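3.2 Effet du score à l'aller sur l'intensité des matchs retour

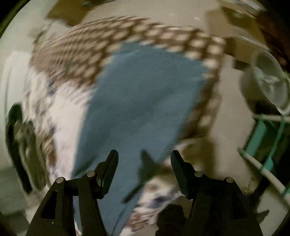 Figure 2. Tissu bleu étendu devant une pince à deux doigts noirs.

On passe maintenant aux doubles confrontations. Rappel du corpus : 1 708 séquences de possession, toutes codées à la main, saisons mises bout à bout. Les matchs uniques sont exclus, les prolongations gardées mais codées à part (voir 2.4).

Question simple. Une équipe qui a gagné l'aller joue-t-elle plus bas au retour ? L'intuition des entraîneurs dit oui. Nos données disent oui aussi, mais seulement à domicile, et surtout après la pause. En première période, presque rien : la hauteur moyenne de récupération ne bouge pas, le nombre de passes par séquence non plus. Après la pause, recul net du bloc, séquences plus courtes, davantage de ballons rendus directement au gardien adverse.

Le cas d'Astolport est parlant. Vainqueur de l'aller par deux buts d'écart, le club a tenu son pressing jusqu'à l'heure de jeu – puis plus rien. Dans les 19 dernières minutes, 7 séquences seulement dépassent la ligne médiane. Danville, dans une situation comparable mais à l'extérieur, fait l'inverse : bloc haut, latéraux engagés, deux occasions franches en fin de match. On ne tire pas de loi de deux clubs. Mais le contraste se retrouve dans le reste de l'échantillon, avec des écarts plus faibles.

Reste le problème du penalty précoce. Un but marqué très tôt au retour modifie tout le reste et brouille la comparaison avec les matchs restés à 0-0. Nous avons donc relancé le modèle sans ces rencontres. Les signes des coefficients restent les mêmes, l'effet domicile perd un peu en ampleur. L'interaction avec la période tient toujours.

Sur le codage : première passe par un seul codeur, seconde passe par Marlene Aguiar sur un sous-ensemble tiré au sort. Désaccords surtout sur la fin des séquences (dégagement ou passe longue ?). La règle retenue est celle de Teixeira : si un partenaire est dans la zone de chute, c'est une passe. Discutable, on le sait, et plutôt généreux pour les équipes qui jouent long. Les séquences litigieuses ont étés recodées selon cette règle, sans retour à la vidéo quand la zone de chute était déja notée.

Autre point, la fatigue. Les équipes engagées en championnat trois jours avant le retour reculent plus tôt. L'effet se confond en partie avec la rotation de l'effectif, que nous mesurons mal : le nombre de titulaires changés ne dit rien de leur poste. Nidley fait tourner presque toute sa ligne d'attaque et garde sa défense intacte ; sur la feuille de match, cela compte autant qu'un remaniement complet du milieu. Variable conservée comme contrôle, pas interprétée.

Les remplacements sont traités en 3.3. À noter déjà que le recul du bloc précède le premier changement dans la plupart des matchs – l'ordre inverse était attendu au vu de la litérature. Les résultats par poste figurent en annexe.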